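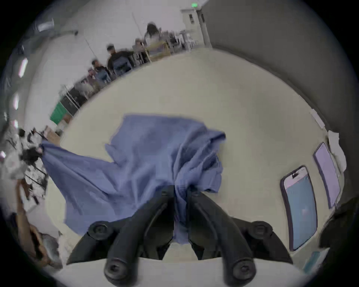
Folding is the practice of doubling a cloth over itself until it is small enough to be put away and forgotten. It is applied to shirts, towels, sheets and, by optimists, to the fitted sheet.

Terms

The resting state of household fabric is the heap. A cloth in this condition shows creases running toward whatever point it was last picked up by, and one corner usually lies well away from the rest. The Wulham school calls this the stray and begins every fold by finding it.

Method

Most manuals give the same order: spread, smooth, halve, halve again. Thin fabrics slide and thick ones spring back open. A padded surface holds cloth better than a bare tabletop, though the tabletop is what most homes have, along with whatever else was left on it.

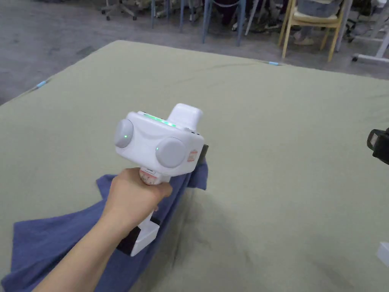
Blue cloth spread loosely on a sage-green mat, with one part raised in a fold.

History

The earliest known guide, printed at Adonden in 1829, devotes 396 pages to table linen and 2 to shirts. Josué Arruda's later abridgment reversed the proportions and sold 500 copies, several of them to his relatives.

Reader comments

Daiane Sales: The stray is the corner opposite the label. Please correct.

geumfan: Mine has no label.

Related articles

Stiritness (fabric)
Airing cupboard
Fitted sheet, disputes over
Ironing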